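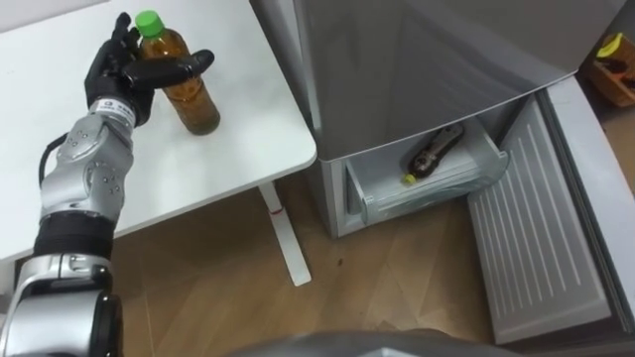

Equipment budget, second quarter report to the Benavides fund. Short version: we are under on hands, over on cabling, and need a decision on the second arm before the Dorkon quote runs out. The kitchen work is where most of the wear comes from so thats where most of this report goes. Gripping a full bottle of tea upright on the table, thumb across the front and fingers round the far side, is the kind of hold we are paying multi-finger hands for, and the open freezer drawer with the small yellow-capped bottle lying in the bin is the kind of reach that decides how long an arm we buy. Please read the arm request below with that in mind.

Spent so far

Hands: 2 bought out of the 4 approved in April. Holding the others back until we see how the finger tendons last. Supplier is fine with this, no penalty.
Cable and sleeves: over. Cables running outside the arm housing snag and get replaced more than planned. Asking to move money from the hands line to cover it, no new money needed.
Furniture and appliances: done. Table and refrigerator both came out of the Skoltville site budget, not yours.
Groceries and bottles: small, paid from petty cash, receipts in the folder.

Second arm

Two options on the desk. Dorkon is the same model we run now, so spare parts are shared and nobody has to relearn the mounting. Pindley is cheaper up front but needs its own controller and its own wrist adapter, and the adapter is not in their quote. We asked twice. Once you add both the gap is small and we would be stocking two sets of spares in one cupboard. Our preference is Dorkon. If the fund would rather see a third quote we can get one but it pushes the order past the end of the quarter.

Reach is the open question with either. Table height is easy. A low drawer with the door panel hanging open next to it is not, the elbow needs room and the housing is bulky. Before signing we want a loan unit on site to try the low drawer with, both firms said yes in principle, Dorkon in writing.

Maintenance

Service interval is now 500 hours per arm, it was unplanned before, we just fixed what broke. Hands get checked every 100 hours. Proposing a fixed maintenance line for next year instead of taking it out of contingency each time. Draft numbers will come with the next report, still waiting on teh labor rates.

Needed from you

Approval to move the hands money to cabling.
A yes or no on Dorkon, quote is good until July 18, 2024.
Whether freight goes under equipment or overhead. We have been putting it under equipment, last reviewer didn't like that.

Invoices and the updated parts list are attached separately.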